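I read history for pleasure, and I read a lot of it in English, my second language. For this reason I read slowly, and I notice when a book about an ancient city tells me more than the ground can tell. My opinion is simple: a book should say when we do not know.

My example is Kestlow, the hill site above the river, which I have visited 3 times. The old guide says that the first settlers came from the coast, that they built a wall in one summer, and that they left after a war. I was very happy with this story until I read the excavation report from Juvmont. The report mentions a wall and a layer of ash. It does not mention a war.
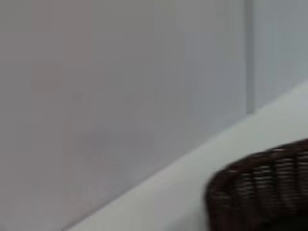 An ash layer can come from a war. It can also come from a kitchen fire on a windy day, or from farmers who cleared an old field. The person who dug the trench knew this and wrote it in careful words. The person who wrote the guide took out the careful words, maybe to save space. After that, every later author copied the guide.

I do not blame only the small guides. In my childhood we had an old Grolier set at home, and I trusted it completely. I still love these books. But a child learns from them that every city has a founder, a date and an end, and it takes many years to unlearn this. 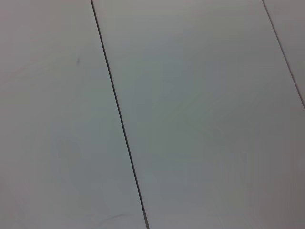

## What the empty places are for

Some friends tell me that readers do not like doubt. They say a visitor has 2 hours and wants a story for the family. I understand this, and I also like a story. But in Kestlow the doubt is the most interesting part. Why does the wall stop on the north side? Was it never finished, or did people carry the stones away for their barns? I stood there for a long time one afternoon in May, and I would have been glad to find this question on the sign.
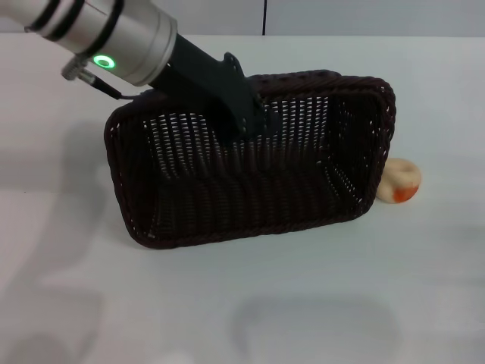

The sign has 800 words, and I could find no "perhaps" in it. It gives the name of the city as if all people agreed, but the report lists 6 spellings from coins and from later copies of lost texts. To print them all would take one line.

The little museum at Igwe does it better. Next to the pottery there is a card which says that the use of the vessels is not known. I saw visitors stop at this card and begin to discuss. They stayed longer there than at the gold.
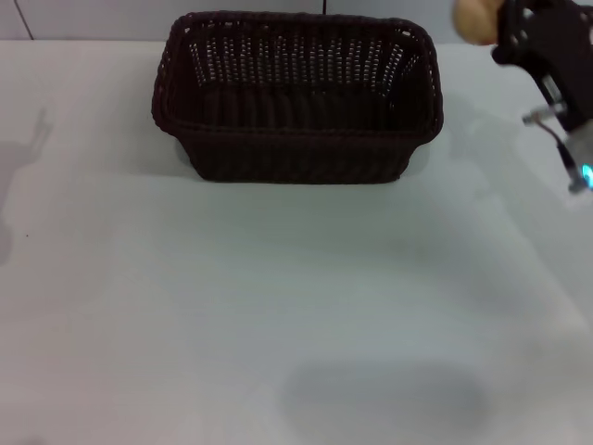 *A woven basket on a table.*

I would like the next guide to Kestlow to be written in this way. It can keep the war, if the authors wish, but please with the word "maybe" in front of it.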